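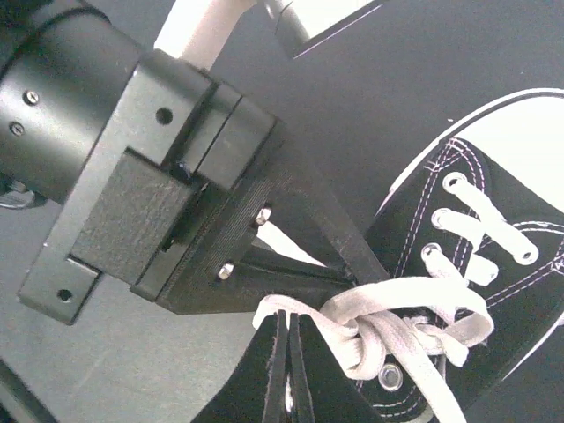
Núm. 489 · Página 2

Cómo se sujeta un zapato: ojales, cordón y lazo
Texto: Gunhild Kjærgaard

Una zapatilla de lona se ajusta al pie con un cordón. El cordón cruza de un lado a otro por unos agujeros llamados ojales. Al tirar de los extremos, los dos bordes de la lona se acercan y aprietan el pie por igual.

El ojal suele llevar un anillo de metal. Sin él, el roce del cordón acabaría rompiendo la tela. El extremo del cordón termina en un herrete, una punta rígida que permite enhebrarlo. Si el herrete se pierde, las fibras se separan y cuesta mucho pasarlo. 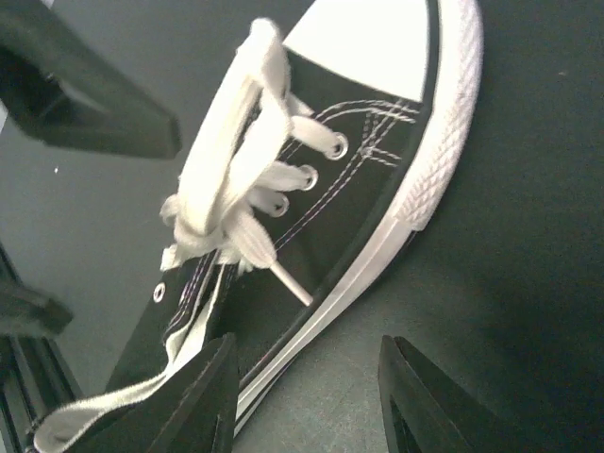 El nudo se hace en dos fases. Primero se cruzan los extremos, se pasa uno por debajo del otro y se tira. Es el nudo simple, que por sí solo se afloja. Después se forma una gaza, es decir, un cordón doblado sobre sí mismo; se rodea con el otro extremo y se saca por el hueco una segunda gaza.

Lo que mantiene cerrado el lazo es el rozamiento: las partes del cordón se aprietan unas contra otras y no resbalan con facilidad.
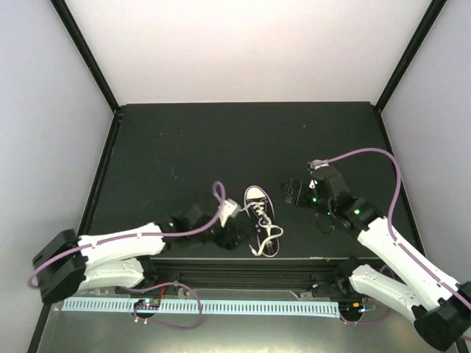
Para practicar conviene apoyar el zapato en una superficie plana. El color importa: un cordón blanco sobre una mesa oscura se sigue bien con la vista, incluso cuando los extremos sueltos forman rizos junto a la zapatilla. Antes de empezar, estira los dos extremos y comprueba que midan lo mismo.

Para deshacer el lazo se tira de un extremo libre, nunca de una gaza.

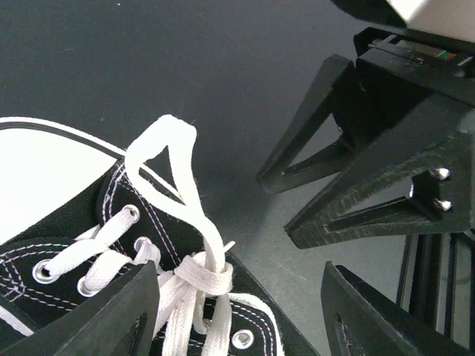 Gaza de cordón blanco, levantada sobre el nudo.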